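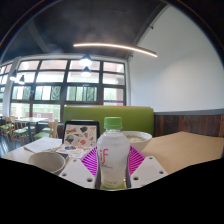 Radka Halilović thought we should grade the Truvley kit on grip alone and leave the price out of it. We kept both in, as the department pays for the next set.

The kit is a hand-held gripper with two ribbed fingers, sold by Vunell for teaching labs. We borrowed one in October and used it on everyday items – bottles, mostly.

Results

Out of 31 grasps on plastic bottles, 12 needed a second try. Most of those were off center at the start. Changing a finger pair took us 10 minutes with the supplied key.

Problems

The printed manual skips calibration. Teodor Furtună wrote to Vunell and got a newer copy by email. Spare fingers cost 153 euros a pair, too much for a student lab.

We would buy one kit and test it again with heavier items before ordering more.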